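Prüfprotokoll Arbeitsraum, Standort Zitberg
Prüfdatum: 09.09.2024

1. Tische und Ablagen
Heller Holztisch: standsicher, in Ordnung. Ablage mit zwei runden Vertiefungen nahe der Vorderkante; nach hinten versetzen. Notizbuch und Stifte nach Gebrauch wegräumen.

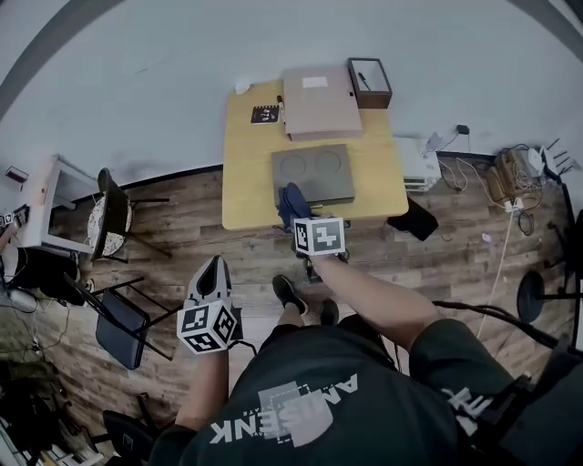

Von der Tischkante dürfen keine Textilien bis zum Boden reichen (Stolpergefahr). Das schwarze Tuch ist zu entfernen. Frist: 14 Tage.

2. Elektrische Anschlüsse
Adapter in der Wandsteckdose: Sitz fest. Leitungen an der Wand bündeln.

3. Wände und Decke
Wandregal weiß: Befestigung geprüft, keine Mängel. Leuchtstofflampe in Betrieb. Rohre und Klimagerät: Sichtprüfung ohne Befund. Der Aushang neben dem Regal ist auf Aktualität zu prüfen. 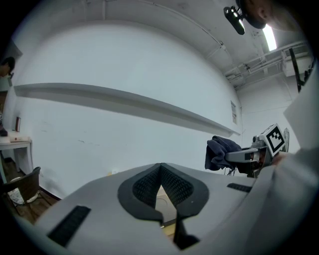

4. Verkehrswege
Mindestbreite 70 cm eingehalten. Nachprüfung im Februar durch Ruchti.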